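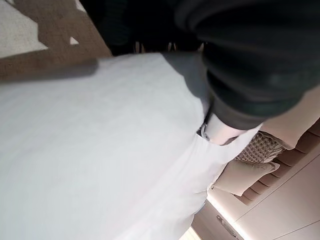 A gripper finger pressing into a white bedsheet near the pillows.

Bed-making robot procurement is the planning, budgeting and purchase of robot arms and related equipment used to make beds in hotels, care homes and staff housing. It is usually handled as a capital purchase, with grippers and other wearing parts paid for from the operating budget.

Planning

A buyer normally starts with a survey of rooms. The survey records mattress height, headboard type, floor covering and the free space on each side of the bed. Carpet edges and bedside cabinets affect where a mobile base can stand. Loose cushions are listed separately, as some systems handle sheets only and leave pillows to housekeeping staff.

The planning guide by Kumiko Furukawa and Ainhoa Esteban recommends a trial in 4 rooms before any order is placed. The trial should use the buyer's own linen. Sheets that are smooth and tightly fitted are harder to pinch than those with slack in them.

Budgeting

The price of the arm is only part of the total. Other costs include the base, gripper fingers, software licenses, staff training, spare batteries and repairs. Finger pads are commonly bought in packs of 100 or 200. Buyers may also set aside money for damaged linen during the first months of use.

Leasing spreads the cost but often limits which grippers can be fitted. Meenakshi Ramasamy has argued that short leases suit sites that plan to replace their furniture.

Example

The Landonard residence in Grarkcombe, which has 246 beds, compared offers from Ahonen and Stondau. Ahonen quoted a lower purchase price, while Stondau included maintenance. The residence chose a lease from Stondau, with a review each October.

See also

Service robot
Linen handling
Equipment leasing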